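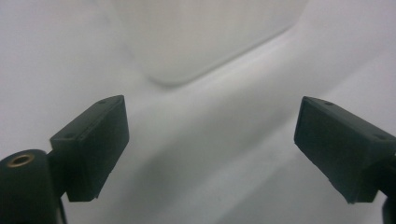

List: urnach-homeschool
Subject: Re: Used curriculum table, fall exchange: ISBN rule and drop-off labels
Date: 2019-03-12

Anastasia Pappas wrote:
> I have read the exchange rules twice and still can't tell whether a
> teacher's guide and its student workbook go in as one listing or two.
> Last July I listed the Koltent math set as one item and it came back
> to me split, with the guide gone and the workbook still there.
> Also, does a workbook with some pages filled in count as used or as
> scrap? The form only has "new" and "used."

Two listings, unless they are banded together and carry one label. The catalog keys on ISBN, and the guide and the workbook have different ones. If you want them kept as a set, enter the guide's ISBN in the first field, put the workbook's ISBN in the notes field, and write SET on the label in capitals. The checkout sheet prints the notes field now. It did not in July, and your set was split for that reason.

On filled-in pages: up to 25 pages written on is "used." Past that, please keep it home. Pencil that has been fully erased does not count toward the 25. Answer keys with writing in them are fine in any amount as long as the printed answers can be read.

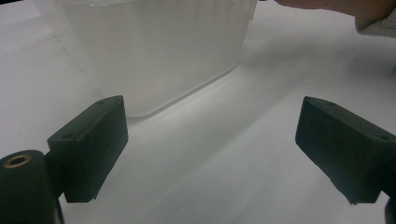
Label size has changed. The old labels held a family number and a price. The new ones hold family number, grade band and price, in that order, with a slash between fields. A price of zero should be written as 0. A blank field gets the item pulled for a phone call, and we had too many of those last time.

The catalog stands at 857 entries after I removed duplicates. Of those, 336 have no grade band. If your family number is under 300, your entries came over from the old spreadsheet and are the ones most likely to be missing it. Log in, sort by band, and the blanks come up first. Lab kits and map sets use band X. 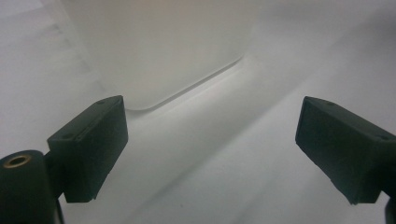
Posted by Stamatia Kourkoulas, catalog

One correction to my earlier message on drop-off. Books go to the side door on Stergiou, and the front entrance will be locked. Marina Galanis has the check-in sheet for bands K through 5 and Dionysis Tzanetos has 6 and up. Mixed boxes can go to either table, but sort them by band first.

Unsold items not marked DONATE go back to the family the same afternoon. I can't store boxes at my house again.

Stamatia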